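Print this page | E-mail this page

Participants wanted: does a "sleep tea" do anything?

We are looking for 29 adults in the Drunville area to drink a cup of tea every evening for 8 weeks and tell us how they slept. The tea is sold by Dondutine. The box says it brings on "deep natural rest." We have read the material behind that claim and we are not convinced, so we are going to test it ourselves at the Canberg reading room.

Please read all of this before you write to us. Our last call drew 383 replies, and most of them came from people who wanted free tea.

What you would be doing

You drink one cup an hour before bed. For half of the 8 weeks it will be the Dondutine blend, and for the other half a plain herbal tea made up to taste as close to it as we could manage. You won't be told which is which, and the people handing out the packets won't know either. Each morning you fill in one page: when you went to bed, when you think you fell asleep, how often you woke up, how you feel. Fill it in before coffee, please. Pages filled in at the end of the week from memory are worth very little and we will leave them out.

You would also come in four times for a short interview. These take place at 6 p.m. and last less than an hour.

Who we want

Adults who sleep badly but are not being treated for it. You should not work nights, be pregnant, or take anything to help you sleep, and that includes the gummies. If you already swear by herbal tea, or already think it's all nonsense, you can still apply - but say so on the form.

We do not want anyone who sells wellness products, even part time.

What you get

You get $300, paid at the last interview. There is no bonus for good results and nothing is taken off for bad ones. You also get a copy of your own sleep pages and the final report, which will be put out whatever it says. Dondutine has not paid for any of this and will not see the numbers before you do. The money comes from the Lévesque fund, which has asked for nothing except receipts.

What we can't promise

Better sleep, for a start. A group this small can't settle the question, and a clear "no difference" would still leave room for a small effect that we missed. Eight weeks is also a short time. If a bigger study says otherwise later on, believe the bigger study.
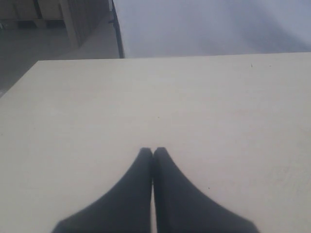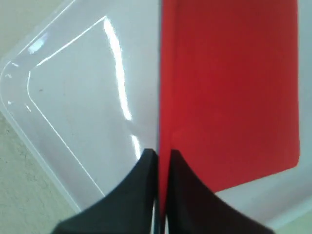 How to apply

Ask for the form at the Canberg front desk, or write to us care of the Canberg reading room, Drunville. Forms are due by the end of February. Put "tea" on the envelope and leave out your medical history - we will ask for the parts we need.

Print this page | E-mail this page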